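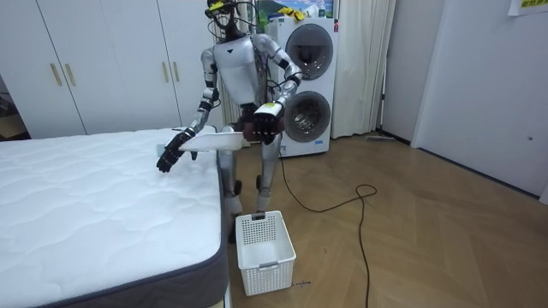 Indoor humidity, second winter

I started logging humidity at home after the gaps opened in the bedroom floor last year. The earlier post covered the gaps themselves. This one covers the meters, the placement problem, and what I changed. If you only want the settings, skip to the part about the humidifier.

First, the quantity. Relative humidity is the amount of water vapor in the air divided by the maximum it could hold at that temperature. Heat the air without adding water and the relative figure falls. Air brought in from a cold street and warmed to room temperature is very dry, whatever the weather report said about the air outside. People read "humid" on their phone in January and conclude that their apartment is humid as well. I did this for an entire month.

Wood doesn't care about the weather report either. It takes on and gives off water until it settles with the air next to it, and it changes width as it does so, mostly across the grain and hardly at all along it. In a floor of long parallel boards the movement adds up in one direction, so you see it as regular lines. In an angled pattern the boards pull two ways and the gaps are smaller and scattered, and they are easier to mistake for bad workmanship. The installer, Witold Jabłońska, told me to leave the gaps alone for a full year before filling anything. Filler put in during the dry months gets squeezed out in June, when the boards swell again. I would have filled them.

The meters

I own 4 cheap digital hygrometers, all the same Cernik model, bought together. On the shelf, side by side, they disagreed. Some spread is normal for the price, but you can't compare two rooms if the meters differ by more than the rooms do.

The salt test is well known and costs nothing. Put table salt in a bottle cap, add just enough water to make a wet paste (not a solution — there must be undissolved salt left), put the cap and the meter in a sealed bag, and leave it overnight at a steady temperature. The air in the bag settles close to 75 percent. Write the error on tape and stick it to the back of the meter.

Mine were all low, by different amounts. One was off by 10 points and went in the drawer. The other three were consistent when I repeated the test, and consistency is what matters. A meter that is always wrong by the same amount is a usable meter.

One limitation: a single-point test tells you the error at that point only. Yvette Lachance commented on the last post that a magnesium chloride paste gives a second point near 33 percent, much closer to winter conditions. She is right. I have not done it yet. Magnesium chloride flakes are sold for baths, and I assume those would serve if they're plain, but I'd want to check what else is in the bag.

Placement

Most of my early numbers are useless due to where I put the meters. In order of how much trouble they caused:

On the windowsill. The air next to cold glass is colder, so it reads higher. I thought the bedroom was fine for weeks on the basis of this one.

Near the washer and dryer. Readings jump whenever there's a load on and take a while to come back down. It is a real effect, but it describes one corner and not the room.

On top of a bookcase. Warmer up there, reads low.

On the floor. This is where the wood is, so it's the reading I wanted, but the meter gets kicked. I now have one under the bed, away from the wall. 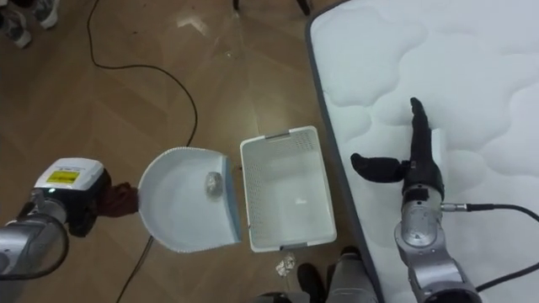

Bedroom floor next to the mattress, dustpan and basket included.

I take two readings a day, at 7 in the morning and 7 at night, in a spreadsheet. I know loggers exist. Orla Hanrahan lent me one, a Birkdale with its own app, and the app wanted an account and a location before it would show me a number. It went back.

What the log shows is that the room drops when the heat comes on and recovers overnight with the door shut. The overnight recovery is me. A sleeping adult breathes out a fair amount of water, and in a small closed room that registers.

The humidifier

I went with an evaporative type, a Sandhu. It is a fan blowing through a wet wick. Ultrasonic units are quieter, but they put the minerals in the water into the air along with the water, and with our tap water that means white dust on everything. You can feed them distilled water, at which point you're carrying jugs up the stairs all winter.

Evaporative units slow down on their own as the air gets damper, so they're hard to overdo. The wick needs replacing, and in hard water it goes stiff well before the box says it will. I soak mine in white vinegar for 20 minutes and rinse it. This buys a few more weeks per wick.

My settings: low fan, bedroom door half open, target 40 percent at the floor meter. I tried 45. On cold nights that put water on the bottom of the window, and water sitting on a painted sill is a worse problem than a gap I can fit a business card into. When it's very cold I let the room go to 35 and accept the gap.

Result so far: the widest gap, which I measure with feeler gauges at the same pencil mark each time, is narrower than at this point last winter. The heating schedule has changed too, so I can't give the humidifier all the credit.

Still to do: the second calibration point, new batteries in the hallway meter, and some kind of felt strip for the door. Réjean Bouchard asked in the comments whether the finish on the boards makes a difference. It slows the exchange down but does not stop it, and the undersides of mine are bare as far as I know. I'd have to lift a board to find out, and I'm not going to.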